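Skilcombe bed-clearing exercise reports first results

Sunday, October 17, 2021

A home-tidying project in Skilcombe has published the results of its first block of work on beds used as dumping places for packaging and food wrappers. The note, written by Byung-chul Ham and Seon-mi Son, covers 23 bedrooms and sets out a fixed order of work for clearing a made bed without moving the litter on to the floor.

The work began in August and is run from the Ridel Street office. Households apply by post or through the front desk. The limit for one visit is 45 minutes, including the time needed to carry filled sacks to the door.

Beds were chosen as a separate category after the pilot visits showed that they were treated differently from tables and worktops. Light packaging tends to collect on a bedspread because it doesn't roll or slide off, and a patterned cover makes small pieces hard to find. Printed florals on a red or dark ground gave the slowest times in the block. Plain sheets gave the fastest.
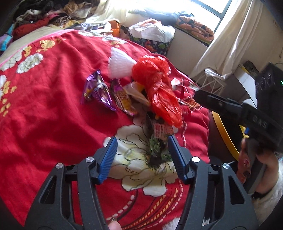

Wrappers, a crumpled red-orange bag and other litter on a flowered red bedspread.

The method divides the bed into a centre heap and a margin. Large pieces of film and carrier bags are lifted first, straight up, with no dragging. Dragging spreads crumbs and leaf fragments into the stitching, and these then have to be brushed out by hand. Foil and paper wrappers follow. Loose organic matter is taken last, with a dustpan held flat against the cover, and the bedspread is then folded inwards from all four sides and shaken outdoors.

Foam is handled on its own. The mesh sleeves sold around fruit take up a great deal of space for their weight and spring back when pressed into a sack. The note advises gathering them in one bag and tying the handles loosely, so that the bundle can be opened again if the local collection point asks for foam to be kept apart. One bundle of this kind can replace a dozen separate pick-ups.

Unopened food is not treated as waste. Packets are checked for a seal and a date and placed in a tray, which is left with the householder. Bottles are checked for a closed cap before they are moved, and a bottle lying on its side is stood upright before anything next to it is touched. Electrical items found on the bed are left where they are until the end of the visit and are then moved only by the householder.

Shagufta Awan, who kept the timing sheets, said the sorting rule for unopened packets had caused the longest delays. "Empty and full wrappers look alike when they are piled together. You have to press each one," she said. The rule will stay in place for the second block. 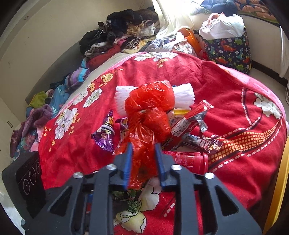 Second block and supplies

The second block will cover 50 bedrooms, with visits extended to Juvside. Soo-ah Yoon will take over the timing sheets. The sack size will be reduced, as the larger type used so far was seldom more than half full and was awkward to hold open beside a low bed.

An order for 200 sacks and a set of flat dustpans has been placed with Woo, the hardware supplier on the Juvside road. So-yul Ko will hold the stock at the Ridel Street office, where householders can also collect a printed copy of the note. Applications for the second block are open, and those left over from August do not need to be sent in again.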